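Workshop notebook, dye bench, Monday

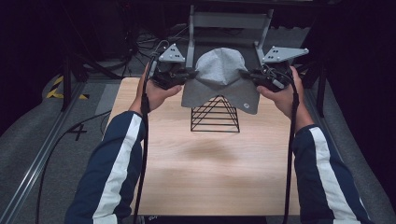

Back on the walnut today after a week of being distracted by everything else. Femke wants a proper brown for the Kokberg order and I keep giving her beige, lovely beige, but beige. So I started again from scratch with the husks that have been soaking since May (the smell, my word, I've had the door propped open with the old mangle and Ilse still came in holding her scarf over her nose).

Weighed out 1546 g of soaked husk, drained, into the big Visser pot. Rainwater from the butt this time, none from the tap. Brought it up slowly and held it just under a simmer for 90 minutes. I did wander off to answer the phone and it boiled a bit at one point, so put that down as a possible reason if the colour goes dull. Strained twice through the muslin and once more through the old pillowcase, and it came out like black coffee, which cheered me up no end!

Skeins in at half past eleven. 36 little ones, all the same wool, wound by Jarosław, who winds far tighter than I do. I had to loosen the ties on most of them or we'd have had white rings again like last time. A third had no mordant, a third alum, and the last third alum with a dip in the iron pot afterwards. Labels are the plastic ones, knotted on with cotton. NOT the paper ones, Khalil, I know you like the paper ones but they turned to porridge.

Results so far, all still damp so don't hold me to any of it:

No mordant: warm mid brown, much better than I expected. A bit patchy near the ties.
Alum: goldier, a toffee sort of colour. Femke will say it's too yellow and she'll probably be right.
Alum plus iron: oh, this is the one. Deep, greyish, like wet bark. Handle feels a touch harsh so I'd halve the iron next go. I left it in for 11 minutes and five would probably do.

Put two of each up on the south window with half of each skein wrapped in card, for the fade test. Please don't tidy them away.

Warrick asked whether we could do cotton in the same bath. Tried a scrap of the calico and it took hardly anything, a sort of weak tea. He says soak it in soya milk first and let it dry for a few days. I've got a piece hanging over the sink now, so whoever is in next, it's meant to be there and it's meant to be stiff.

Exhaust bath is in the lidded bucket by the back step. There's nearly a full bucket and plenty of colour left in it, I'd have thought enough for a pale run at the weekend. Help yourselves but write down what you put in.

Still to do: ring Itness about more alum, wash out the pillowcase, find the good thermometer (Ilse had it for the madder?), and work out how much husk we'd need for Femke's full order, as the tub is getting low and the tree won't be dropping any more for ages.

Hands are brown to the wrist. Left glove has a hole in the thumb, new pair please.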